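Print this page | E-mail this page

Setting Up Your Ratodeck Desk Lamp
Section 6: Placing the lamp and running the cord

By now your lamp should be out of its carton and standing upright, so well done, the fiddly part is behind you! Take your time with what follows.

1. Wipe the tabletop with a soft, dry cloth and let it air for a moment.
2. Set the base down flat, well in from the edge, and turn it until the curve of the stem faces the way you like. (There is no wrong way, though at Hiron we do have our favorites.)
3. Lay the cord across the table toward the back and let it drop to the outlet with a little slack.

CAUTION: Never lift the lamp by its glass shade. Hold the base with one hand and steady the stem with the other.

NOTE: Leave the lamp unplugged until the cord is where you want it.

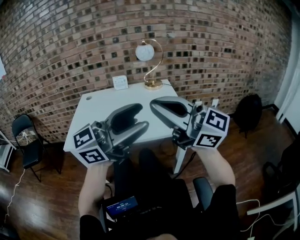

Can I clean the glass shade with window spray?
Plain lukewarm water on a soft cloth is kinder to it, once the lamp is unplugged and the glass has cooled.

4. Plug in the lamp and switch it on.

Print this page | E-mail this page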